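Nuts, Bolts and a Brown Mat

The toy library at Branlow holds 455 boxed sets for loan to families and nurseries. Among those most often requested is the Wuden construction set, a collection of large plastic bolts, nuts and perforated plates intended for small hands.

Each set is checked on its return. The pieces are spread over a large mat, which keeps the nuts from rolling, and are sorted by shape before colour.

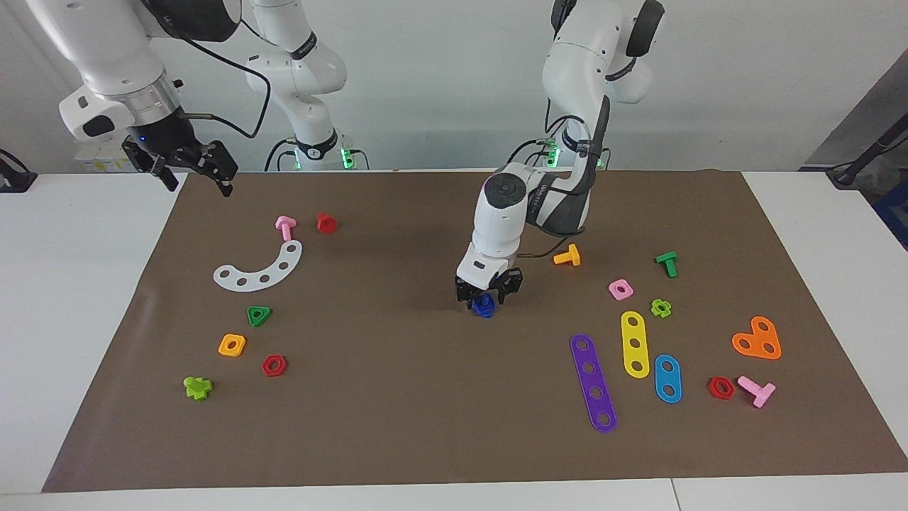 One borrower, Rosales, wrote to the library in March that the curved plates were the first to be fought over at home, and asked whether more could be put in each box. The library has since agreed to add 2 to every set.

Missing nuts remain the chief difficulty. Square and triangular ones are replaced from a store of spare parts held at Werix, where orders are made up on the first working day of the month. Borrowers are asked to return loose pieces in the bag provided, even when the set itself has already gone back.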